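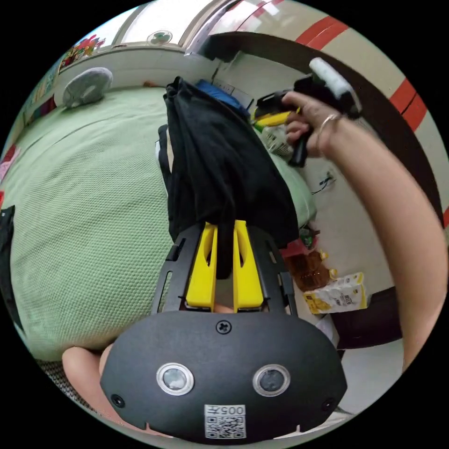
I finally got through the first batch of variable star brightness files last month, and I've been meaning to write it up ever since (the kettle has been boiled and forgotten more often than I'd like to admit).

For anyone new to the blog, I've been following one rather unglamorous pulsating star from the back verandah since winter. Manuela Sorrentino from our old observing group talked me into it. She said a small telescope and a bit of patience would do, and she was right about the telescope!

The files come down through a little program called Taro, which Ada Zanetti put me on to. It isn't pretty, and the colour scheme is a crime, but it lines up your own brightness estimates with everybody else's and lets you flag the dodgy ones. I had 1316 measurements in the end, counting the ones I inherited from Manuela's notebooks, and I threw out far fewer than I expected. Two nights in August had to go altogether. There was smoke haze down the valley from the burning-off, and my comparison star looked as though it had a cold.

What I love is the folded light curve. You take all those scattered nights, wrap them around the star's period, and a shape comes up out of the mess: a quick climb, a little shoulder, then a long lazy slide back down. I sat there at 8 in the evening with my dinner going cold, grinning at a graph. My points are noisier than the professional ones, of course, but they sit along the same curve, and I can't tell you how pleased I was.

I did get the time correction wrong to begin with. I'd left everything on daylight saving, so half my points were marching along over an hour away from where they belonged. Ada spotted it straight off.

Next I'd like to try a fainter one in Sagittarius, if the neighbours ever turn their floodlight off. Manuela has offered to lend me her old filter set, and I'm driving over to pick it up once the rain clears.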